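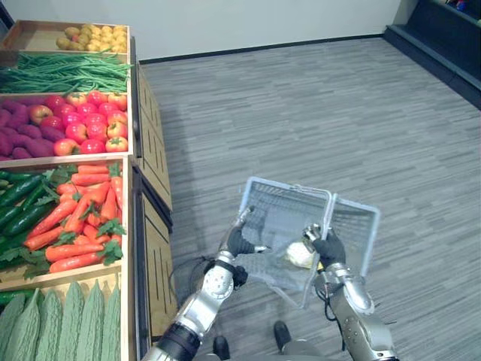 Head cam, basket in both hands, one round veg in so far. Produce stand on the left.

Shared workshop builds > Mobile / two-arm > Grocery picker, basket keeps tipping

gornholm_bench
Posted December 2021

OK so progress. Both hands hold the basket now. Blue one with the fold-over handle. Problem is it won't stay level — see pic, tilted again. Grip is on the two sides, right hand ends up close to the handle.

What I've tried:
grip force up (basket flexes)
grip force down (basket slides)
slower arm moves, 25 percent speed. better but boring to watch

Frame and arms are the Pultham kit, wrists are ours. Log says 3,183 grip corrections in one evening which seems like a lot?? Ideas welcome. Want it sorted by the March open night.

solderfumes
Looks great btw, the stand came out really nice. Are those bitter melons at the bottom? Good luck grabbing those, bumpy as heck.

Why two hands on the basket though. One hand carries, other hand picks. That's how I shop.

gornholm_bench
Yep bitter melons. Not even trying those yet. Carrots are my nightmare, the greens hang over the front of the tray and the depth goes nuts.

Two hands is just for walking. It sets the basket down to pick. One hand on the handle and the thing swings like a bell.

tinplate_k
Thats your problem right there. Let it swing. A handle is a hinge, gravity levels it for free. You're fighting it with two arms and a control loop.

gornholm_bench
Tried it in the Lau branch. Swings, hits the knee, robot takes a correction step, swings more. Fell once. Not doing that again on a Sunday with no spare ankle.

tinplate_k
So damp it. Bit of foam on the hinge. 213 lines of code to do what foam does.

midnight_lathe
Gonna disagree with tinplate. Foam's fine empty. Put a few potatoes in one side and it hangs crooked however much foam you use. Two hands is right for walking, the grip points are wrong. You want both hands the same height on the rim, dead center of each side. Yours look uneven to me, right one's way over by the handle.

Also what's your wrist roll doing? If both wrists hold position stiff they fight each other thru the basket. Make one stiff, one soft. Left leads, right follows.

gornholm_bench
Both stiff. Ugh. Ok will try that tonite.

solderfumes
Separate thing, that black cable looping out of the left arm toward the stand. Mine did that and caught a crate corner, pulled the connector clean off. Spiral wrap, zip tie at the elbow.

gornholm_bench
Yeah yeah. It's on the list. List is long.

jondthorpe_garage
What about the wires at the right wrist, are those the finger sensors? We ran ours inside the forearm and got noise off the motors. Outside was uglier but worked.

gornholm_bench
Finger sensors, yes. Outside for the same reason. Leaving them.

gornholm_bench
Update. Left stiff, right soft, moved the right grip to the middle of the side. Corrections down to 80 on the same route!! Still dips a little when it turns by the dark shelves but it's carrying. midnight_lathe wins this one.

tinplate_k
Foam would of been cheaper. Glad it works tho.

midnight_lathe
Post the numbers with a full load before you celebrate. Everything on one side, worst case.

gornholm_bench
Will do Thursday. Anybody have a spare set of the soft finger pads, the left ones are about done. Can trade M3 hardware or a fan.

solderfumes
Got a pair, PM me.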